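家用纺织品基础　第3讲讲义
织物的悬垂、手感和洗后变化
Lollville 继续教育班，主讲：Chathurika Barua

上一讲我们谈了纤维，这一讲谈织物。请先把上次发的小布样带来，Mavow 的那一套里有平纹、斜纹和针织，课上都要用手摸。讲义里的中文术语我对照过两本词典，如果和你们工作中的说法不一样，请告诉我，我会在下一版里改。
我们说的“悬垂”，指一块布在自己的重量下往下落的样子。

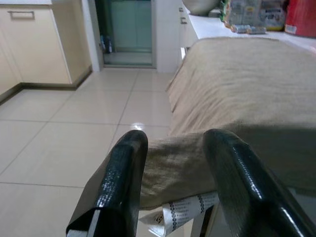
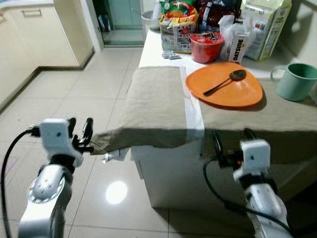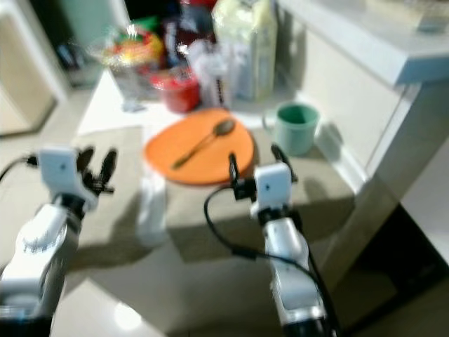
前两张：米色的布，有一部分垂着。第三张：浅灰色的台面和橙色的盘子。

一、悬垂性由什么决定

悬垂性和四个方面有关系：纤维本身的软硬，纱线的粗细和捻度，织物的组织，还有后整理。学生常常只想到第一个。棉很软，所以棉布很软，这个推论不可靠。同样是棉，做成帆布可以自己站起来，做成纱布就完全没有形状。

纱线的捻度越高，纱线越紧，布摸起来越硬一点，也越清爽。绉布用的就是强捻纱。毛巾的毛圈一般用弱捻纱，这样水容易进到纤维中间去。

组织的影响也很大。平纹的交织点最多，纱线互相压住，不太能移动，所以在纱线和密度相近的时候，平纹比斜纹和缎纹硬。针织物是线圈串起来的，线圈可以变形，因此它一般比机织物更容易贴着东西垂下去。针织物上常见的竖条叫“罗纹”，是正面线圈和反面线圈交替排列形成的，横向弹性很好。注意不要和机织的“棱纹”混在一起，棱纹是用粗细不同的纱或者几根纱并在一起织出来的，几乎没有弹性。我自己开始学的时候也把这两个词用错过很多次。

后整理包括柔软、上浆、轧光、预缩等等。新买的餐巾有时候很挺，洗过两次就塌了，多半是浆料洗掉了。

二、怎样测量

实验室里用的方法叫伞式法。把圆形试样放在一个比它小的圆盘上，让四周自由落下，从上面打光，看影子的面积。影子越小，布垂得越好。计算的式子是：

悬垂系数 =（投影面积 − 圆盘面积）÷（试样面积 − 圆盘面积）× 100%

试样的直径我们用30厘米。裁的时候请避开布边，布边的密度和中间不一样。试样正面测一遍，翻过来再测一遍，取平均。房间温度保持20摄氏度，布样要提前一晚打开放好，刚从塑料袋里拿出来的布还带着折痕，数据会偏。

没有仪器的同学可以用斜面法，在家里也能做：把布条放在尺子下面，慢慢往桌边外推，等布条的前端碰到斜面，记下伸出去的长度。这个长度越长，布越硬。布条一定要裁直，经向和纬向各裁几条，分开记。Dinesh Sheikh 准备了木头的斜面架，放在准备室的柜子里，用完请放回去。

三、手感的词语

手感很难写清楚。中文里有很多词：柔软、滑爽、丰满、挺括、板硬、涩、糯。“糯”这个字我找了很久也没有找到很好的翻译，它说的是一种软而有一点粘手的感觉，常用来说羊绒和一些磨毛的布。

在本课程里，我们写评语的时候统一用下面几对词，免得每个人的意思不同：

柔软——硬挺
光滑——粗涩
丰满——单薄
有弹性——无弹性
暖感——凉感

每一对给一个从左到右的位置就可以了，不需要写句子。摸的时候闭上眼睛，先平放着摸，再抓起来握一下，然后松开。颜色会影响判断，深色的布很多人觉得比较厚。

四、起毛、起球和磨损

沙发布和桌布每天都被摩擦。纤维的一端先从纱线里出来，这是起毛；毛再绕在一起，就是起球。短纤维比长纤维容易起毛，松的组织比紧的组织容易起毛。涤纶混纺的布起的球不容易掉，涤纶的强度高，把球拉住了。纯棉的球往往自己就掉了，所以看起来还好，布却慢慢变薄。

实验课用马丁代尔仪，转3000次以后取下来和标准样照比较。看的时候光要从侧面来。请不要用手去抹试样，球一抹就移动了，等级会不准。

Gutthorpe 那边的旅馆给我们寄来一批用旧的床单，下次课可以看。请特别看枕头附近和脚的位置，这两个地方磨损得最厉害，中间反而不错。

五、洗后的变化

缩水有两种。第一种是松弛收缩，布在织造和整理的时候被拉长了，遇到水就回到原来的长度，主要发生在第一次洗涤。第二种是毡缩，只有羊毛等动物毛会有，鳞片互相钩住，回不来了。

亚麻和棉吸水以后纤维会变粗，纱线在交织的地方要绕更远的路，布也就短了。做窗帘的人应当先洗后裁，或者把下摆多留大约3厘米。经向通常比纬向缩得多，量尺寸的时候请两个方向都写。

亚麻洗得多了会变软，很多人喜欢旧的亚麻桌布就是这个道理。但是它的折痕处容易断，收起来的时候每次换一个地方折，或者卷起来放。熨亚麻要在还有一点潮的时候熨，完全干了以后很难熨平。

柔软剂可以让毛巾摸起来滑，但它在纤维表面留下一层膜，吸水会变慢。厨房用的布不建议加。如果已经加了很多次，可以不放柔软剂，用热水连续洗几遍，吸水性会恢复一些。

六、本讲用到的术语

悬垂性：drape
捻度：twist
罗纹：rib（针织）
后整理：finishing
松弛收缩：relaxation shrinkage
毡缩：felting shrinkage
起球：pilling

阅读材料：Kanagaratnam 的讲义合订本，织物风格一章，重点看关于弯曲刚度的部分，公式的推导可以跳过。下一讲讲染色牢度，请每人带一小块会掉色的布，最好是深蓝色或者红色的，大小和手掌差不多。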